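Home Datasets Models Docs Log in

Last edited July, by Jirayu Ruangrit

# nernitlow-boxes

README for the lid and latch set. Hand-held gripper demos, tabletop, one container per episode. Written fast before the handoff to the Eltus people, will clean up later. If something in here disagrees with `meta/episodes.csv`, believe the csv.

## Whats in it

- 3000 episodes kept
- 859 episodes rejected, in `rejected/`, not deleted, see below
- 6 task types
- 2 sites, Nernitlow (most of it) and Priltlow

Every episode is one folder. Wrist video, gripper width, pose track, a one-line instruction in plain English. No teleop in this set, everything is a person holding the tool.

## Tasks

- `unlatch_one` flip a single latch, leave the others
- `unlatch_all`
- `latch_all` lid already on, press latches down till they click
- `lid_off` starts unlatched
- `lid_on`
- `nudge` push the closed box to a new spot, fingers shut

`nudge` was Sombat's idea and it was supposed to be a warmup task for new operators. Ended up being the one the policy learns first, so we kept recording it. Sorry for the dull videos.

## How to record

Wai-kit wrote the long version (`docs/operator_guide.md`). Short version:

1. Clear the table. Phones, tape, coffee, all of it.
2. Box goes down anywhere you like. Do NOT line it up the same way each time. Rotate it, put it off to one side, let some of it fall outside the camera view.
3. Start with fingers closed and near the box, not touching.
4. Hold still for a second. The pose tracker needs it.
5. Do the task at a normal speed. Slow is fine, stopping in the middle is not.
6. Back off, close the fingers, hold still again, end.

If you fumble a latch and recover, keep it. If you use your other hand, bin it. Sakda asked about using the other hand just to steady the box and the answer is still no, use the rubber mat variant (`mat=1` in the csv).
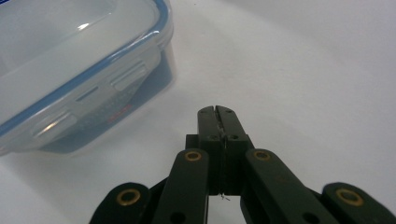
Start poses matter more then we thought. First batch was all recorded by one person standing at the same corner of the table and the policy would only approach from that side. Turned the box a quarter and it just drove past. We threw that batch out of train, it's still in `old/` if anybody wants it for pretraining. Don't mix it into eval.

White table, translucent plastic, overhead lights: the pose track drifts. Not a lot, but enough that a latch edge is missed. Anything flagged `drift=1` should be dropped or downweighted. At Priltlow they turned off one row of lights and it got better.

## Check the tool before each session

- Fingertips meet evenly, no gap at one end
- Screws snug on both fingertips
- Linkage opens and closes without sticking. If it sticks, don't oil it, tell Surachet
- Nothing caught in the fingers or hanging off the carriage. Threads, tape, bits of wire. Small stuff doesn't hurt the grip but the model sees it in every single image
- Lens wiped
- Run `tools/width_zero.py` with the fingers shut. Has to be re-run if you swap fingertips

## Contents of the boxes

Boxes can be full or empty. `filled` column says which, it's typed in by the operator so expect a few wrong. Full boxes move less when you push on a latch, which changes the feel of the whole thing. We do not label what the contents are. Please don't put anything with a name or address on it in a box, the walls are see-through enough for large print.

## Rejects

Reason codes in `rejected/reasons.csv`:

- `HAND` other hand in view or touching
- `TRACK` pose lost
- `SHORT` ended before the final hold
- `WRONG` did a different task then the instruction
- `MISC` read the note

`TRACK` is the biggest pile. Fülöp (the re-tracking script, not a person, we get asked) can rescue part of it but takes all night to run. Not done yet.

## Splits

By container, not by episode. A container in `val` never shows up in `train`. If you make your own split please do it the same way, random splits make the numbers look great and mean nothing.

## Known problems

- Audio was left on for part of the Nernitlow recordings. Stripped now. If you have an older copy, re-download.
- `gripper_width` is clipped at the low end on one tool, so closed reads as slightly open. Column `tool_id` tells you which.
- Almost all lids are hinged-latch type. Snap lids barely covered, screw lids not at all.
- Left-handed operators underrepresented (Sakda is basically all of it).
- Instructions are repetitive. Wai-kit is rewriting them, no ETA.

## Use

Internal and partner use. Ask before posting videos anywhere. Questions about the csv go to Jirayu, hardware to Surachet, anything to do with Priltlow to Sombat.

TODO: checksum file, fix the loader example, add the mat episodes to the table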